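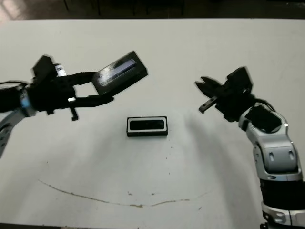 Lid up in the left gripper, right gripper open, and the base of the box on the table between them.

Search this site Enter keywords Go

Print this page | E-mail this page

Two arms, one box: our gripper comparison at Flivbridge

Welcome, and thank you for stopping by the gallery! We've been meaning to put something up ever since the Flomcombe people wrote to ask how the gripper trials were coming along, and as usual the writing took longer than the picking of pictures. We are comparing two sets of fingers, the Condalmont ones with the notched tips and a plainer pair we call the Essien set, and the job we settled on is a little black box with a window in its lid. Lid off, lid set down, lid back on. It sounds like nothing at all, and I said so myself in April when Esi Kpodo first put it on the list, and I have been eating those words ever since.

The trouble is mostly in the rim. It is thick, it is awkward to hold, and if the fingers close even slightly off square the lid wants to swing around in the grip like a gate. Our first thought was simply to squeeze harder, so we went up by 50 on the controller's force setting, and then by 50 again, and all we got for it was a lid that swung a bit later. What helped far more was coming in slower and taking hold at the short end, with the other arm parked nearby and ready to steady things. Esi had suggested exactly that on the first morning (she has been very gracious about it).

We've logged 900 tries so far, split evenly between the two sets, and the plan is to stop at 4000, or when the finger pads wear out, whichever comes first. The Condalmont tips are better at picking the lid up from flat, because the notches give the edge somewhere to sit. The Essien pair is kinder when letting go, and the lid tends to stay where you put it. If somebody could make us a pair that did both, we would send them a cake.
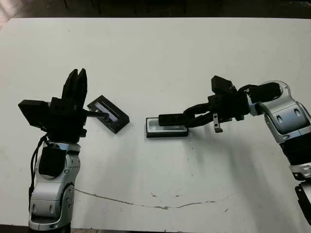

Setting down has been the part I enjoy most, oddly enough, and also the part where we have changed our minds the most often. We used to open the fingers and back straight out, and now and then a corner would catch and the whole piece would come along for the ride. These days we lower it, pause, open up only halfway, and then slide out sideways. It adds 4 seconds to every run, which Esi minds and I don't, so the matter is still being discussed over lunch.

A few people have asked about the cables. Yes, they do get in the way on the longer reaches, and no, we haven't found a tidy route for them that also lets the wrist turn all the way around. We tried clips and we tried tape. If you have a setup with two arms facing each other across one table and you've solved it, please write to us, and do send along the part numbers, too!

Next up is the same box with the lighting turned down, to see how well the cameras cope with a shiny lid. After that we'd like to go back to the release angle on the Condalmont set, which I still think has a few degrees to give. More pictures when we have them.

Posted 2026-02-11

Contact us | Copyright Flivbridge Workshop | Back to top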